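Workshop tips: sharing a bench with a robot arm
Effie Dow, 15 July 2020

I love having the arm in the joinery shop at Vuvden! The lifting and passing has gone over to it, and our days are mostly fitting and finishing now, with far fewer sore shoulders. We try every new job in the simulator first, and I'd urge any small shop to do the same (you'll catch so many daft mistakes).

Start with round stock. Bring the fingers in on either side of the pole and look at the gap before you tell them to close.
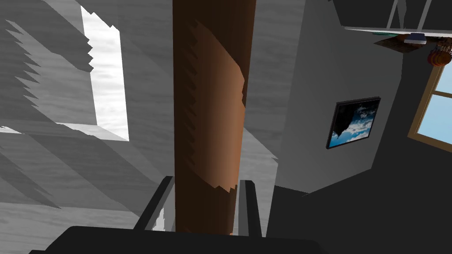
Lining up on a brown wooden pole in the simulator.

Run each new grip 10 times on screen before trying it in the shop. Keep a notebook by the keyboard and write down the settings that worked, or the next shift will start from scratch.

Let the people who used to do a job by hand teach it. Our Brarton bench hands knew far more about awkward timber than I did, and two of them now write the routines themselves – they're brilliant at it.

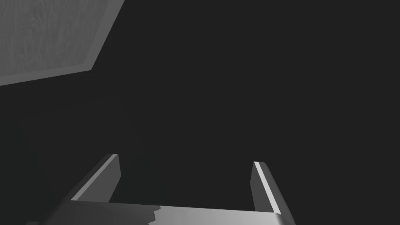

Swap roles every couple of hours, too. Watching a screen is tiring in its own way, and everyone should keep their hand in with a plane and chisel. Agree one word for "stop" and stick to it. Ours is "whoa".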